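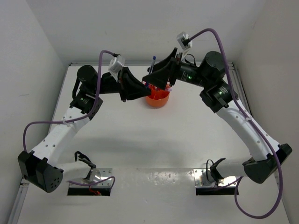
# About Vanen

Vanen sets up, looks after and repairs small two-arm robot cells. We work from a unit in Padbridge and most of our customers are within a day's drive. We don't build arms and we don't sell them. People come to us once they have the machine and need it running, or when it has stopped.

The cell we know best is our own. We call it Cropper. It is a pair of arms facing each other across a white table, walled in on three sides, and it runs in our workshop through the working week. Every job we offer to customers has been done on Cropper first, most of them many times over.

## How we set up a cell

The table goes in first and gets leveled. The rails along its edges are fixed next, then the two base plates. A plate that is slightly off will show up later as a gripper that is badly off, so we spend a good part of the first day there and don't fit an arm until both plates check out.

After the arms are bolted down we run the cables. Each camera cable on Cropper follows its arm down from the wrist and is left with a wide loop at the elbow. The slack looks untidy. A cable pulled tight will wear at the connector, and replacing one means taking the wrist apart, so the loops stay.

Then we bring the two grippers together over a cup with a pen in it at the back of the table. The fingers should come in at the same height, from opposite sides, without touching. We do this slowly, with a hand on the stop button, and write down the joint readings for both arms. Those readings stay with the cell for life.

## How we look after it

We keep one logbook per cell. Cropper's has 3,316 hours in it as of this update. The regular work is dull and goes like this:

- Start of day: home both arms, check the status lights, look along each cable for flat spots.
- Every week: wipe the table and the camera lenses, tighten the base plate bolts to the figure in the log.
- Every 206 hours: repeat the meeting check over the cup and compare it with the first readings.
- Every October: arms off, plates off, full inspection.

We leave scuffs on the tabletop alone unless they are deep enough to catch a part. New marks go in the log, as they can mean an arm is coming down lower than it should.

## Repairs

Most of what we see is cables, followed by camera mounts that have worked loose, then elbow joints. Cable and mount repairs are usually done at the customer's site. Elbow work comes back to Padbridge, where we can run the joint on the bench overnight before it goes back on the arm.

We keep spare camera cables, gripper fingers and mounting hardware on the shelf. There are 406 parts in the store at present, each one tied to a cell we support. If your arms are a make we don't carry parts for, we will tell you on the first call.

## Where we are

We started in a rented room in Stakedthorpe and moved to Padbridge when we needed a floor that didn't shake. The Stakedthorpe address still turns up in some directories. Please don't ship anything there.

Visits to the workshop are by appointment. If you are sending an arm in for repair, call first for a job number, write it on the outside of the box, and include a copy of your log if you keep one.

Page last updated 25 March 2018.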